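20 May 2024
By Celina Wieczorek

The staff kitchen at Trosta feeds nearly 2000 people on a normal working day. From November, part of the morning work will be done by a robot arm, and for now the arm is learning its job in a kitchen that exists only on a computer.

Iwona Bielecka has cooked at Trosta for many years. Last winter she was asked to spend two afternoons a week upstairs with the programmers from Usura, the firm that supplies the system. She thought she would be asked for recipes. What they wanted to know was how she puts her hand into an oven. 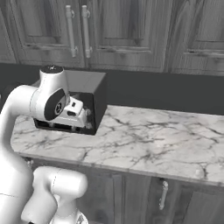 Practice in the simulated kitchen: the gripper reaches inside a black appliance.

The list of tasks has 27 points, and most of them are small: open, take out, put down, close. Bielecka says she had never thought about the order of these movements. Now she corrects them on a screen, and she is paid a higher rate for these hours — a thing the kitchen workers had to ask for twice.

Not everyone downstairs is calm. The company has promised that no contract will end because of the arm, but the promise is valid for one year only. Two colleagues have already asked to move to the serving line.
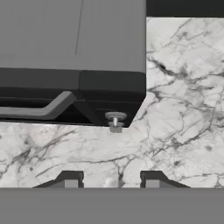
Farhad Vahidi sees it differently. For him the heavy part of the day is the first hour, when his back hurts and there is no time to speak with anybody, and he told me that if a machine takes this hour he will not miss it. He would only like to know who will be called when it stops.

Training is the question that I heard most often during my visit. Usura offers a course of three days, and so far eight of the kitchen workers have signed up. Those who go will learn to restart the arm and to plan its path between the furniture. In the simulated room this already needs some care, with a long marble counter on one side, an island with a gas cooktop on the other and a strip of wooden floor between them. The real kitchen at Trosta is narrower and much louder, and Bielecka has asked that the programmers come down and stand in it at seven in the morning.

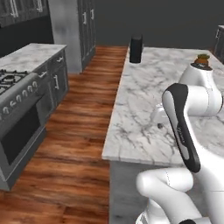 Wages will be discussed again before the arm arrives. The workers want the higher rate for every hour spent beside the machine, while the company wants to pay it only during the first months. Bielecka has a place at the table for these talks, and she brings her own drawing of the room. On the screen upstairs, a black container stands alone at the far end of the counter. In her kitchen, she says, that corner is where people put down their coffee, and she would like it to stay so.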